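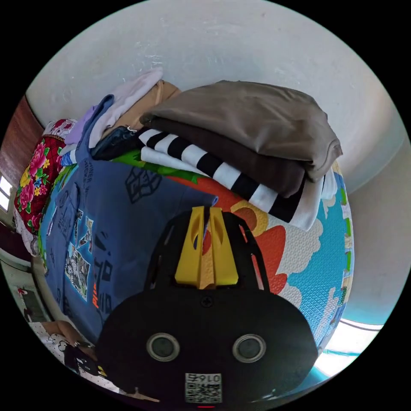
Two-finger hand-held gripper at a pile of folded clothes, wide-angle view from the tool.

Takik Grasp Planner for soft goods

Clothes are a proper headache for grasp software. A mug keeps its shape from one moment to the next, but a T-shirt is a new object every time you put it down, and a stack of them is worse still, with stripes running into plain cloth and one fold hiding under another. We wrote Takik at our little office in Prandport with exactly this muddle in mind, and we're rather fond of how it has come along!

Takik reads the wide-angle view from the tool itself and suggests where the fingers might close: a folded edge, a collar, a ridge in a crumpled sleeve. You get a ranked list of grasps, each with its approach angle and finger opening, and you can nudge any of them by hand before sending it on to your controller.

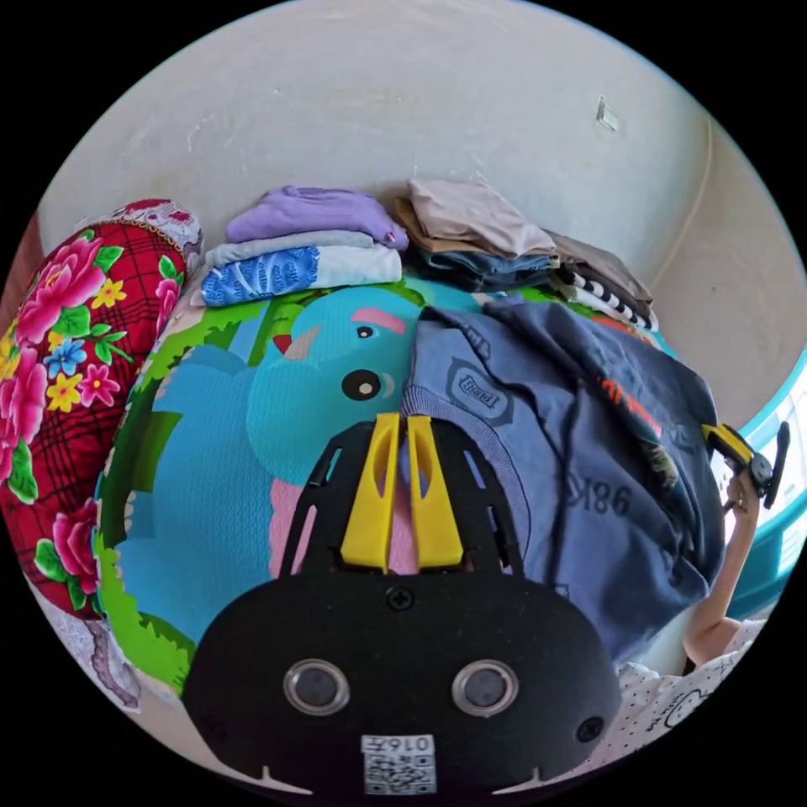
Busy backgrounds get a good deal of our attention too, as printed bedding and bold patterns can look very much like clothing to a segmentation model. The Enda module (included in the price) draws the outline between garment and whatever it happens to be lying on, and lets you correct it with a brush if it wanders.

What you get
Takik planner and Enda outline module
Gondal viewer, for stepping through recordings from one or 2 grippers side by side
About 500 labelled sample clips to try things out on
Updates until the next main version

The planner wants a graphics card with 8 GB of memory, and the installer takes up 600 MB. Python and C++ bindings are both in the box, and the next update is due in March.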